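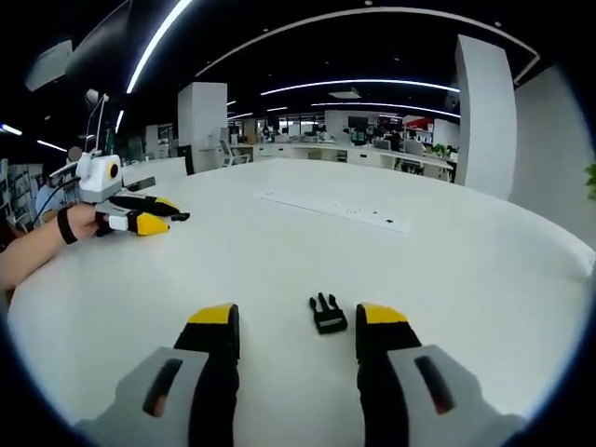 Pathirana Consultation Responses

README, last changed 17 June 2018

Contents

Written responses sent to a regional health authority during its public consultation on moving out-of-hours care from the Ridard site to the Drindness hospital. The consultation opened in February and ran for 12 weeks. The collection holds 293 responses as plain text, plus one table with a row per response.

The responses were gathered and typed up by Kasun Haque. Miloslav Zelenák did the topic coding and wrote the script that builds the table.

Files

responses/ has one text file per response, named by response number. Numbers follow the order of arrival at the consultation office. There are gaps where a response was withdrawn or where the sender did not agree to publication.

table.csv has the coded data, comma separated, UTF-8, with a header row.

codebook.txt has the full wording of the topic codes with two or three sample passages for each.

changes.txt lists corrections made after the first release.

Columns in table.csv

id: response number, matches the file name
received: week of the consultation, 1 to 12
sender_type: patient, carer, staff, practice, union branch, council, charity, other
channel: letter, email, web form, meeting card
position: support, oppose, mixed, none stated
topics: one or more of the 13 topic codes, separated by semicolons
words: word count of the text file
notes: free text, mostly empty

How the text was prepared

Letters and meeting cards were typed by hand. Emails and web forms were copied over. Spelling and punctuation were left as the sender had them, including capitals. Words that could not be read are marked [unclear]. Names of private individuals, street addresses, phone numbers and details of a named person's illness were replaced with a tag in square brackets, for example [name] or [ward]. Names of organizations were kept.

The web form had a limit of 800 words per answer. Several senders ran over it and finished by email. Where both parts could be matched they were joined into one file and the channel is given as web form. Look for "joined" in the notes column.

How the coding was done

Position was coded from the whole text. A response that accepts the move but asks for conditions, such as a later bus or more night staff, is mixed. A response that only complains about the consultation itself is none stated.

Topics were coded by one person. Roughly a tenth of the files were coded a second time by Kasun, and the differences were talked through and settled. The code that caused the most trouble was "access", which at first covered both travel and opening hours. It is now two codes, "travel" and "hours". If you have a copy with "access" in it, please replace it.

Known problems

People who write to a consultation are not a sample of the people who use the service. Do not report shares from this table as public opinion in the area.

A form letter was handed out by the Sterance patients' group. Many senders signed it without changes and others added a paragraph. Each signed copy is counted as its own response, as the authority did. Copies with no changes have "form letter" in notes, so they can be filtered out.

Week 7 is thin. The web form was down for part of that week and we don't know how many people tried to use it.

Sender type is what the sender said. A few people who describe themselves as patients also mention working at the Ridard site. They are still coded as patient, with a remark in notes.

The authority's reply document is not included. It groups the responses under different headings from ours, and the totals will not match.

Use

The text and the table may be reused for research, teaching and reporting with credit to the Pathirana project. Please do not try to work out who an individual sender is. If you find a personal detail that should have been removed, send us the response number and the line and leave the passage itself out of your message.

To do

Add the notes from the two evening meetings, if the speakers agree
Second coding for the staff responses
Check the dates on letters received in week 12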